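Sorting the kids' clothes pile without losing the whole afternoon

10/12/2018 — posted by the Biltside house blog

OK quick one today, lots going on. Got asked again how we keep up with the small-people laundry in a house with no laundry room. Short answer, a bucket and a low chair. Long answer below.

What you need

One round bucket, light enough for a kid to drag. A child's chair, the sturdy kind. Two bags for the stuff that's leaving the house. Floor space, more than you think. That's it. I bought a fancy folding hamper from Uletti in February and it went to my sister by spring. Too deep. Socks went in and were never seen again.

Step 1. Everything in one place

Go round the rooms with the bucket. Bathroom floor first, then under beds, then behind the sofa. Don't sort as you go, you'll get stuck looking at a tiny sweater. Just grab. Check pockets later. Cloths and bibs can go in too.

Step 2. Get it up off the floor

Set the full bucket on the seat of the kid's chair. Saves your back, and the seat is low enough that a three year old can reach in and help. Push the bucket right up to the backrest so it doesn't tip when someone pulls from the front. Heaped over the rim is fine. Ours usualy is. 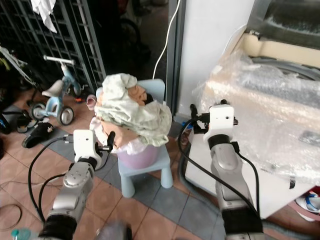
Step 3. Pull from the top, one thing at a time

No dumping. If you tip it out you have a floor full of clothes and a child rolling in them. Take the top piece, decide, put it down. Piles go left to right:

- wash now
- wash with darks
- clean, just crumpled — fold it
- too small

Anything you can't decide on goes back in the bucket. Second time it comes up you have to choose.

Step 4. Light colors first

Mint, peach, pale anything, whites. Those go in together on a cool wash. Munivel powder is what I use, half a scoop, a full one leaves it stiff. Darks wait for the evening load. New red stuff gets its own wash the first time, learned that on a set of pillowcases.

Step 5. The too-small bag

Fold it, bag it, write the size on the bag with marker. Put it by the door or in the car the same day. Otherwise the kids will unpack it, mine had one emptied in 2 minutes flat.

Step 6. Rinse the bucket

Wipe it out, let it dry upside down, back to the bathroom. Chair goes back to it's owner.

Whole thing takes me 23 minutes if the phone stays in the kitchen.

Recent posts
Getting crayon off a painted chair
Ní Bhriain wool blankets — how we wash ours
Where to park a tricycle in a narrow hall
Shoe rack or shoe basket?
A 1000 piece puzzle and a toddler, storage ideas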